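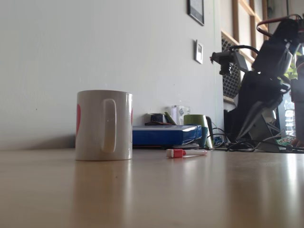
Mug and pen set out on the table, arm to the right.

Section 4: Recording demonstrations

4.1 What this section covers

Use this section once the arm has been fixed down, homed and checked as set out in Section 3. It explains how to record demonstrations for a table-top task, how to label them, and how to hand them over for training. The worked task throughout is the mug task from the Leltwood starter set. Other tasks follow the same order, with different objects and a different task sentence.

A demonstration is one complete attempt at the task by a person driving the arm, from the start pose to the end pose. Demonstrations are kept in a set. A set belongs to one task and one table.

The starter set supplied with Leltwood holds 1,686 demonstrations. Of these, 1,218 were recorded with the mug and the rest with other cups and small containers. You will add your own on top of these. You do not need to match that number.

4.2 Before you start

1. Switch on the controller and wait for the steady light on the front panel.
2. Start the Utholm recorder on the workstation. Sign in with your own name. Do not share a sign-in between operators, as the operator name is written into each demonstration and is used later when sets are compared.
3. Choose Task, then New set, and type the task sentence. Write it as you would say it to another person: "pick up the mug by the handle and put it down on the left". Use the same sentence for the whole set.
4. Check that each view in the recorder is live. A view that has stopped updating shows a grey border.
5. Check the disk reading at the foot of the window. A full session needs 195 GB free. The recorder will start with less, but it will stop without saving the current demonstration if the disk fills.
6. Run the arm slowly through its full reach with nothing in the gripper. Watch the cables as it goes.

CAUTION: Cables on the table can be caught by the lower joints. Make sure there is slack at every point of the reach and that no loop can pass over an object you mean to pick up. If a cable pulls tight, stop the arm, move the cable and repeat step 6.

CAUTION: Keep your hands off the table while the arm is enabled. Press Pause on the hand controller and wait for the tone before you reach in to move an object.

4.3 Setting out the objects

The learning system copies what it is shown. If the mug is always in the same spot, the arm will learn to go to that spot whether or not the mug is there. Most of the work in this section is in moving things about.

1. Place the mug within the working area. The recorder draws the limits over the main view.
2. Turn the handle to one of the positions on the placement sheet (Appendix B). The sheet has 27 placements, each with a position and a handle direction. Work down the sheet in order for your first set.
3. Place one other small object near the mug. A pen, a spoon or a small box will do. This is called the side object. It is not part of the task and the arm should not touch it.
4. Move the side object after every third demonstration. Roll it, turn it end for end or change it for another one.
5. Leave the things at the back of the table where they are, unless they are within the reach of the arm. An ordinary background is useful. It may change between sessions, and there is no need to put it back exactly.

Note: Do not mark the table with tape to help you find the placements again. Tape shows up in the views and the system can learn to follow it. If you need a guide, lay the paper template down, place the mug, then take the template away before you press Record.

Note: Glossy tables give reflections which change through the day. These do no harm provided they vary across the set. Record part of the set in the morning and part in the afternoon if you can.

4.4 Recording

1. Press Home. The arm moves to the start pose with the gripper open.
2. Press Record. Wait for the second tone before moving. Anything you do between the first and second tones is thrown away.
3. Move the gripper towards the mug at a steady speed. Come in from the side the handle is on.
4. Stop briefly when the fingers are either side of the handle — half a second is enough. The pause helps the recorder find the start of the grasp.
5. Close the gripper. Lift the mug clear of the table before moving it sideways.
6. Set it down at the end position, open the gripper and back away in a straight line.
7. Press Stop.
8. Press Keep, Failed or Discard (see 4.5).
9. Pause the arm, set out the next placement and begin again at step 1.
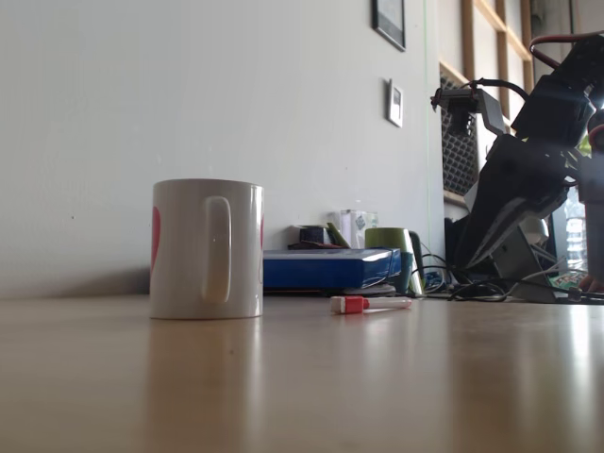
Can I change the side object partway through a set?
You can change it between demonstrations, but leave it alone once recording has begun. If it gets knocked while the arm is moving, carry on to the end and press Failed.

If you lose your way during a demonstration, do not make a string of small corrections. One correction is fine and is worth having in the set. After two or more, stop and record the placement again.

Try not to hurry. Operators speed up without noticing as a session goes on, and the arm will learn from the fast ones as well as the slow ones. The recorder shows the length of each demonstration beside its number. If yours are getting steadily shorter, take a break.

4.5 Keep, Failed or Discard

Keep: the mug was picked up by the handle, carried and set down upright at the end position. Nothing else on the table was moved.

Failed: the attempt was a fair one but did not end properly. This covers a dropped mug, a missed handle, a mug set down on its side and a side object that was pushed. Failed demonstrations are stored and are used for the scoring step in Section 6. Please do not throw them away to make the set look tidy.

Discard: the recording itself is no good. Use this if a view froze, if someone's hand was over the table, if the wrong task sentence was loaded, or if you pressed Record by mistake. Discarded demonstrations are deleted at once and cannot be brought back.

If you press the wrong button, open the list, select the demonstration and choose Change result. This works for Keep and Failed only.

4.6 Checking the set

Do this at the end of every session, while the table is still set out.

1. Open the set and choose Review.
2. Play the first demonstration, the last, and any that are flagged in yellow. A yellow flag means the recorder found a gap in the joint readings or a jump between two views.
3. Check that the mug can be seen in at least one view from start to finish. It may be hidden from one view by the arm for a short time.
4. Check the placement chart. Each placement on the sheet should show at least one Keep. Empty squares can be filled in the same session or a later one.
5. Type a line in the Notes box. Put down anything that was different that day: a new table cloth, blinds closed, gripper pads replaced.
6. Choose Close set. A closed set can be reopened, but the change is logged.

Note: If the arm has been knocked or the cameras have been moved since the set was begun, do not carry on with it. Close it, repeat the camera check in Section 3 and begin a new set under the same task sentence. The two can be joined at training time.

4.7 Handing over for training

1. Choose Export and select the closed sets you want to include.
2. Tick Include failed if the export is for scoring. Leave it clear for ordinary training.
3. Enter a name for the export. Use the table name, the task and a number, in that order.
4. Choose Start. Leave the workstation on until the bar has finished. The arm may be switched off.
5. When the export is done, the recorder writes a check file beside it. Send both to the training machine. Leltwood will refuse an export that comes without its check file.

For sites using Indorex storage, the export appears in the shared folder by itself and step 5 can be left out.

4.8 Common faults

Recorder will not start: look for a grey border on one of the views. Unplug that camera, wait for the border to turn red, and plug it back in.

Gripper closes but the result shows no grasp: the finger width is set for another object. Open Task settings and enter the handle thickness.

Arm stops partway with a double tone: a joint has met more load than it should. Check for a cable under tension or an object beneath the lower part of the arm. Clear it, press Home and discard the demonstration.

Views out of step with each other: restart the recorder. If the fault comes back, run the clock check in Section 3 before recording anything else.

Set shows fewer demonstrations than you recorded: check the filter at the top of the list. It hides Failed results by default in versions issued before September.

Section last revised 2025-11-24 by Kylie Pomare. Send corrections to the Bright support desk with the section number and step.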